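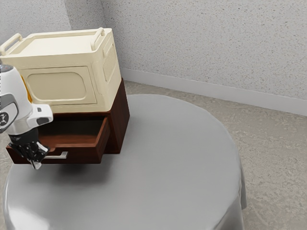
Grolcombe Basketball Club is an amateur basketball club based in the market town of Grolcombe. It runs men's, women's and junior sides, and is best known for its long and very lively rivalry with neighbouring Stodville. Home games are played on Wednesday evenings at the Pawlak Hall, which holds 200 spectators when the pull-out seating is in use.

History

The club grew out of a lunchtime game at the Pawlak joinery works, where staff had fixed a single hoop to the wall of the loading yard. Mieczysław Jasińska, a fitter at the works who had played as a guard in his youth, entered a team in the district league and coached it for 20 seasons. His early sides were short and rarely deep in substitutes, so they pressed the full length of the court from the opening tip and shot quickly. Opponents hated it. The style became known locally as "the Grolcombe gallop" – a name still printed on the junior warm-up tops.

The women's team was formed later and soon overtook the men's in the standings, winning the district title 5 times.

Rivalry with Stodville

Matches against Stodville are played for the Lollivora Cup, named after the ice cream parlour halfway between the two towns that paid for the original trophy. The cup is contested over two legs, with the total score deciding the winner, and this has produced some wonderful finishes. In the most celebrated of them Grolcombe lost the first leg by 17, then won the return 90–72 to take the cup by a single point. The winning basket was a running hook shot from the left side, let go just ahead of the buzzer. Stodville supporters still argue that it came after it.

The second leg is usually held in December, and the hall is generally full well before the tip-off at half past seven.

Style of play

Later coaches have kept the full-court press but added a more patient attack, often working the ball through a tall centre at the high post. Grolcombe sides remain a joy to watch on the break. Their weakness has traditionally been defensive rebounding, and Stodville in particular have made the most of it.

Colours

The club plays in bottle green with white numbers. The away kit is yellow with green side panels.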